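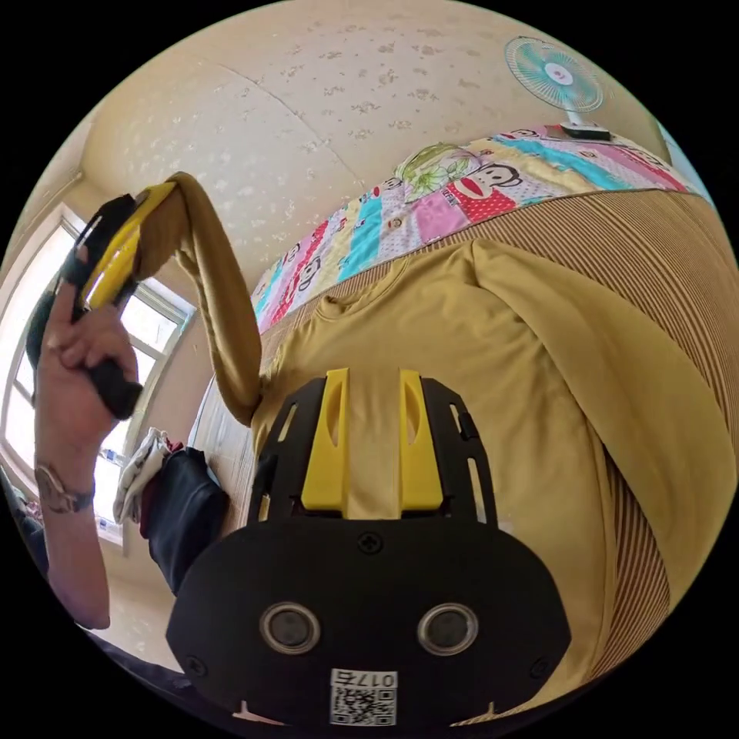

Mustard strap by the bedroom window

Garkine news digest app – my review after a month

I follow foreign politics the way other people follow football, so when Hywel Parry told me he'd stopped buying a paper and got everything from Garkine, I signed up the same evening. I've paid for it since October and I'm mostly glad I did, with a couple of moans.

The idea is simple enough. You pick the countries you care about and at 6 in the morning you get one long briefing on each, written by a person who lives there or did until recently. I chose Turkey, Belgium and Peru (don't ask, I had a pen friend in Lima once and never lost interest). The Turkish desk is run by Sevim Bozkurt and she is superb – dry, quick, and very good at telling you which row in parliament matters and which one is only noise for the cameras. Her long piece on mayors being removed from office ran to nearly 2,000 words and I read every one of them standing in the kitchen with the kettle going cold.

Belgium is Anouk Goossens, who has the harder job, poor woman, as coalition talks are not thrilling at seven o'clock or at any other time. She does put in a little chart of who is speaking to whom and I've grown very fond of it. Peru is weaker. Two of the briefings I got were the same one with a new headline, and when I wrote in to say so it took them a week to answer.

Now the moans. The search is hopeless! I wanted to go back to something on election observers and had to scroll through weeks of stuff to find it. The alerts are far too jumpy as well, and a minister clearing his throat is enough to set one off, so I've turned them down to the lowest setting and left them there. And there's no way of sharing an article with someone who isn't a subscriber, not even a paragraph, so my sister gets photos of my phone.

Price is £189 for the year, or you can pay monthly and it comes to more. I did try Boiko first, which is cheaper, but that's mainly agency copy with a nice font and I gave up after 2 weeks.

I'd give it four stars out of five. Worth the money if you want two or three places covered properly, less so if you only want the headlines. They say a Venezuela desk is coming in the spring and I'll be adding that one the minute it opens.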